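Home | Lists | Archive | By thread | By author | Help
Search this list: Enter keywords Go

Filed under: Software / Grasp planning

Subject: Re: [plemari-users] Planner returns no grasp for objects near a tray wall

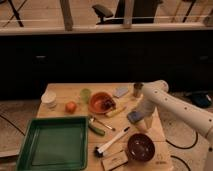

The failure reported by Mr. Imai in message 2135 has been reviewed by the planning group, and the cause lies in how Plemari builds its collision model after segmentation. Each segmented object is given a padded convex hull, and the same padding is applied to containers and supports. Where an object rests against a container, the two hulls overlap before any motion is considered, and every candidate grasp is rejected as a collision at the start state. The cucumber lying partly against the right rim of the green tray is a case of this kind. The small blue sponge beside the fingers does not raise the same difficulty, as the tray is well to the left of it. A convex hull also closes the top of any open container, so the item inside the orange-brown bowl is treated as being enclosed in a solid body.

The earlier message is quoted in part for the benefit of members who joined the list recently.

> From: Takumi Imai
> To: plemari-users
>
> We have moved our tabletop clearing task to release 4 of
> Plemari and are seeing a large number of empty results from
> the grasp stage. Perception looks correct. All objects are
> labeled and the masks are clean when overlaid on the camera
> view. The planner then reports NO_VALID_GRASP for anything
> near the tray, and also for anything inside a bowl.
>
> Reducing the padding to zero makes the tray cases work, but
> the fingers then pass closer to neighboring objects than our
> safety rules allow. It does not help with the bowls at all.
>
> Two questions:
>
> (a) Can the padding be set for each object class, or is it
> global only?
>
> (b) Is there a supported way to tell the planner that a
> contact present at the start is permitted?
>
> We would prefer not to keep a private patch if this can be
> handled in the configuration file.
>
> T. Imai

With regard to question (a), padding may be set for each class in release 4, although the present manual does not say so. The entry is named class_padding and is placed under the collision heading. Values are given in millimeters. The group uses 7 for loose objects and 2 for containers. Classes that are not listed receive the global value. Users should note that the entry is read once, when the planner starts, and that changes made while it is running have no effect until it is restarted.

With regard to question (b), a permitted contact list was added in April and is available on the development branch. When the option allow_start_contact is enabled, the planner records every pair of hulls that overlap before the arm moves. Those pairs are ignored during the first part of the lift and are checked again once the held object has cleared its support. The arm and gripper are never included in such pairs. A collision between a finger and a container wall will therefore continue to be reported, as it should be.

The matter of bowls and trays requires a separate change. Open containers must be represented as a set of smaller convex parts so that the inside remains free space. The Fulix mesh tool performs this division and its output can be loaded directly. For containers without a prepared mesh, the group is testing a method that fits a floor and walls to the depth points. Results on shallow trays are satisfactory. Results on deep, glossy bowls are not yet acceptable, as reflections leave gaps in the depth data and the fitted wall is often placed too far inward. Mr. Hattori is responsible for this work and would welcome recorded depth data from members who use similar bowls.

Members are asked to observe the following when reporting further cases:

- Attach the full planner log, with the level set to detail.
- State the padding values in use, including any class entries.
- Include the scene file saved at the moment of failure. A camera view alone does not show the hulls.
- Open a new thread for failures that occur after the object has been lifted.

The correction to the manual has been submitted and will appear with the next documentation update. The permitted contact list will remain off by default until the test site at Herkidbridge has completed its review. Mr. Imai is requested to confirm to the list whether the class entries resolve the tray cases in his installation.

For the planning group,
Tsutomu Hattori
31 May 2020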